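Home | Tips | Shop Notes | Kitchen | Links

Bin picking on a bench arm: quick tips

Notes from the shared shop on Davham, written up fast between jobs. Mostly for whoever takes over the Trovevlow build from us.

Cables first. Always. Run the arm by hand through every pose before you tape anything. Wrist all the way over, both directions. Leave slack at the wrist, less along the forearm. Tape is fine for a week. After that it creeps, so check it or go to hook and loop.

Clamp the bin. A bin that walks even a little throws off every pick after it. One spring clamp on the rim is enough for light stuff, two if you're going fast. Keep the handles out of the arm's path, we bent one in May.

Tape down anything flat that's near the bin. Painter's tape, corners. Peels off clean if you dont leave it for months.

Leave the paper on acrylic untill the last cut. Scratches come from nowhere in a shop. Pencil shows up fine on the paper too.

Blocks: two colors, same size. Dump them, don't arrange them. If it only works on neat rows it doesn't work. The ones lying along a wall are the worst, fingers need room on both sides. Sloped walls help some.

Speed at 40 percent till you trust it. Hand on the stop.

Log the misses. Our last long run was 1242 tries, 767 good. Nearly all the bad ones were walls and corners. Moved the approach in a bit and it got better, no new numbers yet.

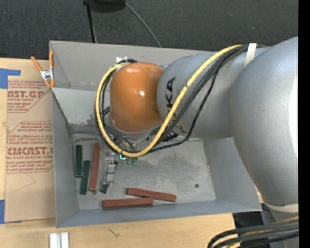 Gripper down in the bin, green and reddish-brown blocks. Clamp at the back left corner.

Wipe the bin floor now and then. Stains and scratches can fool a cheap camera, so can glare off a shiny part. Move the lamp before you mess with the code.

Spare finger pads: top drawer, Drallutia box. Write it on the sheet if you take the last pair.

Contact the shop desk | © Davham Shared Workshop | Back to top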